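I fold on the padded bench in the back room these days, and I'm never going back to the bed. The bed is too low and too squishy, and by the second shirt my back is complaining. A firm, flat seat gives you something to press against, and there's room to park the rest of the pile off to one side.

My big headache is team shirts. Red with white trim, all of them, and slippery as anything when they're the shiny kind. My friend Precious Catacutan folds them sleeves first, body second, and I've copied her ever since.

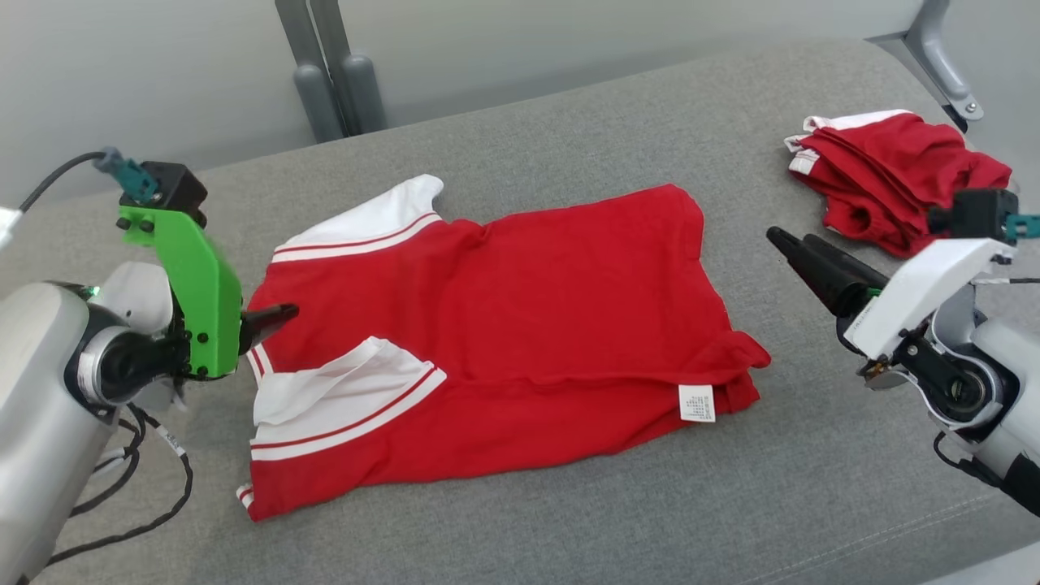 One sleeve in, one to go.

Get the body flat before you touch the sleeves! Smooth from the middle out with your palms, then bring each sleeve across. If the cuff has a stripe, you can use it as a guide and line it up with the side of the shirt (I'm fussy, you don't have to be).

Keep the heap well over to the right if you're right-handed, and leave yourself a clear stretch of fabric to work on. I used to dump everything in the middle and fold on top of it. Terrible idea.

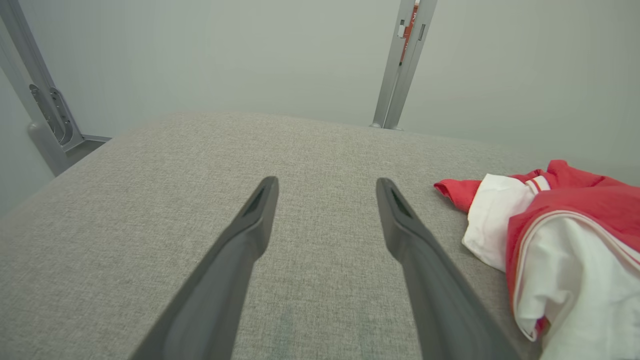 Bunched-up shirts

Don't tug at a balled-up shirt. Look for the hem, because on these the white shows up nicely against the red, then pinch it in 2 spots and lift. Give it one good shake and lay it down again. Saves me a lot of muttering in November, when the long-sleeved ones join the pile.
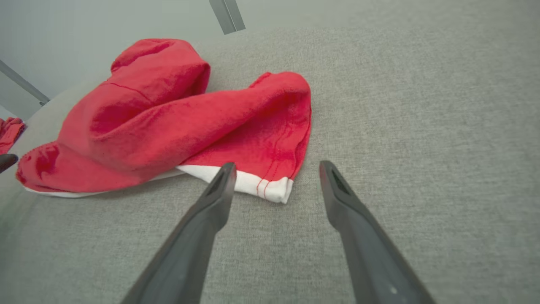 Go for the white edge first.

Renu Tiwari swears by finding the care label instead. On most of ours it's sewn in down low, so once you've got the label you know which end is which, even when the whole thing is in a knot.
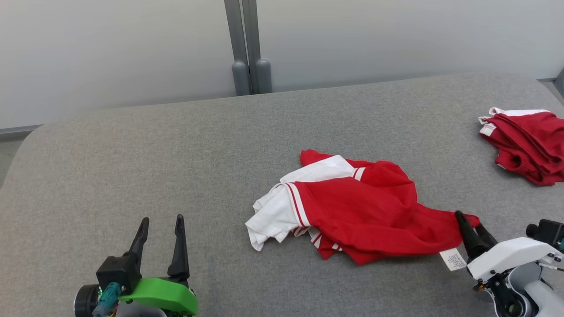
I do up to 11 in one go and then I need coffee. Stacks stay at 4 high, any more and the slippery ones slide off on the way to the closet. Oh, and pull any stray threads to the inside before you fold, don't yank them.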